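3.2 Cords on the floor

Of everything we sorted in the Skikdale rooms, power cords taught us the most, and they were also the most fun to argue over. A cord looks like one object on an inventory sheet. On the floor it behaves like two: a stiff little plug that stays where it is put, and a long soft part that takes whatever shape the last person gave it. Our 18 participants at Pennington sorted the same mixed boxes, and cords were the items they picked up, put back and picked up again most often. 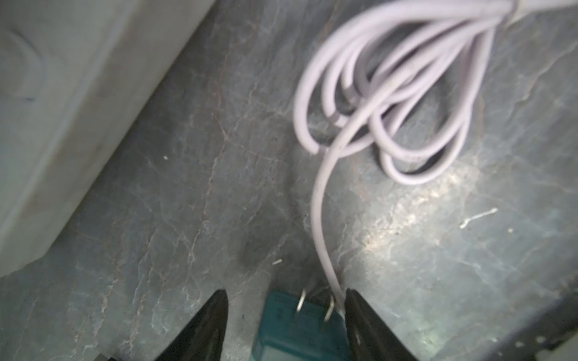 Household Objects Group, Department of Design Studies, Pennington

Figure 2. Translucent teal plug with bent metal prongs and a pale, loosely coiled cable, on a gray marble-patterned floor.

The cord in Figure 2 is a lovely case because both of its parts ask for a decision. Its prongs are bent and curve over at the ends, which under our sorting rules (Section 2) sends it straight to the "set aside" pile, whatever state the cable is in. The cable, though, is gathered in loops, and a gathered cable reads as "put away" to most people. Holloway and Haddad coded the two parts separately for this reason, and we were delighted by how much clearer the records became.

Participants who looked at the plug first finished a box of cords in roughly 30 minutes. Those who began with the cable tended to coil everything neatly and check the plugs afterward, so damaged cords went back into the box with the good ones. We return to this in Section 4, where the Mosar labels are compared with plain paper tags.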